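首页 科技 制造 人物 专题 订阅

空着手的机器人，为什么坚信自己拿着东西

一只布指套引出的停线、惊吓和一次漂亮的排查
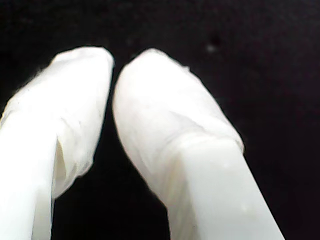
按Clem Mudgway的说法，机器人抓不住东西是小事，重抓一次就好；抓空了还报告“已抓取”，然后带着这个判断一路走下去，那才叫人后背发凉。他说他宁可要一台一天报十次错的夹爪，也不要一台从不怀疑自己的。

我是冲着这句话去Brarkovach的。那里的Malinowski镜片厂在抛光和镀膜之间有一道转运工序，活儿单调得很：从托盘里取出镜片毛坯，翻面，放进镀膜夹具，再取下一片。做这件事的是一台不大的机械臂，末端装着Indum双指夹爪，指头上套着布套。厂里的人管它叫“戴手套的”。布套的用意一听就懂，光学面怕划，硬塑料指头直接碰上去，哪怕力控调得再温柔，指尖边缘蹭一下，这片也就报废了。

套上布以后，划伤几乎绝迹，大家高兴坏了。新问题是慢慢冒出来的。

先是镀膜那边抱怨夹具里有空位。一炉出来，某个位置上什么都没有，膜层白白蒸在夹具的底座上。操作员翻记录，记录干干净净：取片成功，翻面成功，放置成功。那片镜片呢？还好端端躺在托盘里，从来没离开过。

接着是翻面台上的碰撞。机械臂以为自己手里有一片，于是按“持片”的姿态去翻，而翻面台上正好留着上一轮没取走的那片。碎了。碎片落进导轨，整条线停下来清理，那天下午剩下的时间全搭了进去。

真正让厂里拉响警报的是第三件事。一名操作员看到机械臂停在等待位，状态灯显示等待人工确认，便照规程打开护门，伸手去取她以为夹在指间的镜片。指间没有东西。她愣了一下，把手往里探，想看看是不是掉在下面了。控制器这时候检测到夹持宽度发生变化，判断“镜片已被取走”，于是按流程张开双指，准备回原点。护门联锁起了作用，手臂本体没有动，可夹爪有自己的供气回路，联锁管不到它。指头在她手边弹开，指节上挨了一下，青了一块。

伤得很轻，连假都没请。可是把整条逻辑捋一遍，每个人的脸色都不好看。换一种更大的夹爪，换一个更刁的角度，后果完全是另一回事。

Stindus就是这个时候被叫来的。这家公司专做末端工具的故障分析，规模小，名声不小，Mudgway在那儿干了很多年排查。他到厂的第一天没有碰控制器，先要了一把椅子，坐在护栏外看机器干活，从早班看到中午。

我问他看出什么了。他说，看出这台机器很好看！（这人说起机器来真的会眼睛发亮，两只手学着夹爪一张一合，咖啡都洒了。）然后他才说正经的：他注意到指头闭合的声音不一样。夹着镜片时是闷的一声，空合时应该是脆的，可有些空合也是闷的。

两根指头之间，有东西垫着。

垫着的就是布套自己。

说穿了，这个故障简单得让人想拍大腿。夹爪判断有没有抓到东西，靠的是闭合后的指间距离：合到底，说明是空的；合不到底，中间差着一片镜片的厚度，说明抓住了。布套刚换上的时候绷得紧，标定也是在绷紧的状态下做的，一切正常。用着用着，布松了，套口往下坠，料子起皱，松出来的那一边耷拉进两指中间。再一合，皱褶被夹在当中叠成几层。厂里这批毛坯偏薄，叠起来的布和镜片厚度差不了多少，传感器量到的数字正好落在“有片”的窗口里。

更要命的是两根指头松得不一样快。同一批布套，同一双手换上去的，一边皱得能揪起来，另一边还服服帖帖。Mudgway后来找到了原因：翻面的动作总是往一个方向转，其中一根指头的套子每次都被镜片边缘往外带一点，另一根则被往里推，越推越紧。只看紧的那根，谁都会觉得布套状态良好。巡检表上偏偏只写了“检查指套”，没写看哪一根，而护门开在紧的那一侧。

我听到这里真的叫出声来了。一张巡检表，一扇门的位置，凑到一块儿，把毛病藏得严严实实。

那么相机呢？机械臂的腕部是带相机的，按说看一眼指间有没有镜片就行了。厂里的自动化小组当初也是这么想的，还专门写了一段校验程序。可镜片是透明的，程序没办法直接找镜片，它找的是指尖轮廓：两根指头的轮廓清晰、中间露出背景，就算空；轮廓在指尖处变得模糊，就算有片，理由是镜片边缘会让那一带的影像发虚。

白布套正好也会让那一带发虚。棉布磨久了要起毛，细纤维支棱出来，在补光灯下面亮成一圈绒边。加上补光从正面打，白色指头本来就容易过曝，背景又是黑的，程序把那圈绒边一平均，得出的结论是“边缘模糊，有片”。

两道检查，一道看距离，一道看影像，设计时当成互相独立的保险。结果同一只旧布套把两道一起骗过去了。搞安全的人管这个叫共因失效，教科书里讲得很抽象，什么冗余通道的相关性，看得人直打瞌睡。我从来没见过这么好懂的例子，一块布头，全讲明白了。

查清楚以后怎么证明，是我最喜欢的一段。Mudgway的办法土得可爱：不放镜片，就让夹爪空合，把每一次的闭合距离都记下来，同时让翻面动作照常跑，边上架一支麦克风收声音。换上新布套，从头开始，合，翻，开，合，翻，开。车间里的人下了班还绕过来看一眼，有人押午饭，赌它什么时候第一次“撒谎”。

第一次误报出现在第226次闭合。

厂里原先规定的更换周期是400次。也就是说，每一副布套的后半程，机器都有可能在说瞎话，只是大多数时候手里确实有片，说对了而已。它的错误只在抓空的时候才暴露，抓空又很少见，于是记录看上去漂亮极了。那段时间厂里翻过去查了4,000条取片记录，光从记录本身，一条错的也挑不出来。只能拿炉子那边的空位反过来对。

“日志记的是机器相信的事。”Mudgway跟我说，“你拿它来查机器信错了什么，查一辈子也查不出来。”

改起来反倒不难，前后花了四天。

布套换了结构，套口加了一圈箍，卡进指根新开的浅槽里，不再单靠料子自己抱住指头。材质也换了，挑了一种不怎么掉毛的织物，贵一些，采购嘀咕了两句也就批了。闭合距离的判断改成每取完一盘就空合一次，重新量零点，零点漂出范围就停机，屏幕上直接写“换指套”，不写错误代码。视觉校验那段程序整个拿掉重做，新的做法是在放置之后去看夹具，夹具的座子上有一圈刻线，有片没片，反光差得很远，布套再怎么起毛也影响不到那里。

供气回路接进了护门联锁。门一开，夹爪保持原状，张不开也合不上，要等门关好并且有人按下复位。这一条是那位操作员自己坚持要加的，她还要求复位按钮挪到伸直胳膊也够不着夹爪的地方。自动化小组起初觉得按钮已经够远了，她当场站过去，一只手按着按钮，另一只手轻轻松松搭在了指头上。按钮第二天就挪了。

巡检表也改了，现在两根指头分开写，各有一栏。护门另一侧加了个小观察窗，蹲下来能看见原来看不见的那根。我蹲下去试过，膝盖有点受罪，看得倒是很清楚。

有个问题我一直憋着没敢问，临走前还是问了：这么明显的毛病，为什么一开始没人想到？自动化小组的人没有生气，想了想说，布套从来没有进过图纸。夹爪是选型选来的，有说明书，有公差，有寿命曲线；布套是后来有人从库房里找了点料子缝的，效果好，就一直用了。它在零件清单上归“耗材”，跟手套和擦拭纸排在一起。做风险评估的时候，大家一项一项过设备，没有谁会去过擦拭纸。

这话我回来的路上琢磨了好久。我跑过不少自动化车间，见过拿扎带固定的线缆、塞在吸盘后面的海绵、用记号笔涂黑的反光螺丝，每一样都聪明，都解决了真问题，想出这些点子的人我打心眼里佩服。可是它们全都在测量链里！海绵改变了吸盘的高度，涂黑的螺丝改变了相机看到的东西。装上去的那天没问题，不等于磨掉一半以后还没问题。

Mudgway现在给客户做培训，第一件事是发一张空白的纸，让大家去车间里把所有“后来加上去的东西”写下来，胶带也算，布也算，垫片也算。他说交上来的纸没有一张是空的，有些人还得再来要一张。写完以后，他挨个问：这东西旧了是什么样子？旧成那样的时候，哪一个传感器会先受影响？

这两个问题我建议每个带夹爪的车间都抄下来贴墙上，真的，贴在茶水间也行。

Malinowski那条线我一月份又去看了一次。机械臂还在那儿，一盘一盘地翻，声音比以前脆，取完一盘就空合一下，“嗒”，再接着取。我在的那会儿它停过一回，屏幕上跳出“换指套”。操作员走过去，等气路指示灯灭了才开门，把旧的褪下来，新的套上，箍推进槽里，转一转，确认卡住了，又蹲到观察窗那边看了另一根。

旧布套她没有扔，装进一个小袋子，袋子上写了闭合次数。Stindus要收回去量，想弄清楚新料子的磨损到底从哪里开始。Mudgway已经迫不及待了，他给我看了他那套量绒毛长度的装置，用一台旧投影仪改的，讲了整整一个中午。

分享 4 评论 226 收藏

上一篇 下一篇 返回制造频道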